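手持ちグリッパーを作業場に入れる前の予算と置き場所の決め方

ロボットに片付け作業を覚えさせる場合、腕本体より先に手持ち式の二指グリッパーを購入し、人の手で動作を記録する方法がある。以下は、小規模な作業場や家庭の一室で始める際の見積もりと準備の要点である。

予算の区分
見積書は本体、消耗品、保管用品、計算機の4区分で作る。本体価格だけで比較すると、後から消耗品費が膨らむ。Sturkarの手持ち型とLorenteの手持ち型を同じ表に並べたところ、本体の差額は2年分の指パッドと固定ねじでほぼ消えた。消耗品は初回発注額の15%を別枠で確保しておく。送料は区分ごとに記入する。

開口幅と対象物
購入前に、つかませたい物の最大径と最小径をノギスで測る。カタログの最大開口幅は爪先で測った値の場合があり、パッドの中央では狭くなる。当方の対象物の最大径は91ミリで、候補のうち1機種はこの時点で外した。重量は中身が入った状態で量る。

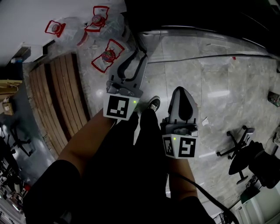

床置きの対象物を扱う作業は、机上の作業とは別に計画する。腰をかがめる姿勢が続くため、1回の記録時間を短く区切り、椅子を近くに置く。透明なペットボトルは照明の反射で輪郭が読み取りにくい。首とキャップのまわりに赤い枠があるボトルなら、灰色の光沢タイルの上でも位置を目で追いやすい。白黒のマーカーが付いたブロックは指の根元側にあるので、手首の角度によって隠れないかを試用時に確認する。床を這うケーブルは壁際に寄せ、紙片などの小さなごみは開始前に拾っておく。

指パッドの選定
パッドはゴム系の材質が扱いやすいが、ほこりを拾うと滑る。清掃は中性洗剤を薄めた布で拭き、完全に乾かしてから使う。溶剤は接着面を傷めるおそれがあるため、取扱説明書に記載がない限り使わない。交換用は左右の組で注文し、片側だけ新品にしない。

照明と床
光沢のある床では、天井灯の映り込みが記録の妨げになる。照明器具を買い足す前に、既存の灯具の向きと点灯数を変えて試す。改善しない場合は艶消しのマットを敷く。マットの費用は消耗品に入れる。

保管
専用ケースは高価なので、仕切り付きの工具箱で代用できる。内寸の幅が約700ミリあれば、爪を開いたまま収まり、予備の指も同じ段に入る。マーカー面には薄い布を当てる。擦り傷が付いたマーカーは認識が不安定になる。

発注の順序
最初に1台だけ購入し、1か月使ってから追加を判断する。Rikisdenの貸出プランのように、賃借料を購入額に充当できる契約もある。充当の期限と、指パッドの摩耗が返却時の減額対象になるかを書面で確認する。年度末をまたぐ場合は納期を先に問い合わせ、3月の着荷を前提にした計画は避ける。

記録用紙
機番、パッド交換日、ねじの増し締め日を1枚の用紙にまとめ、工具箱の蓋の裏に貼る。Osirsteadの点検表の様式はそのまま流用できる。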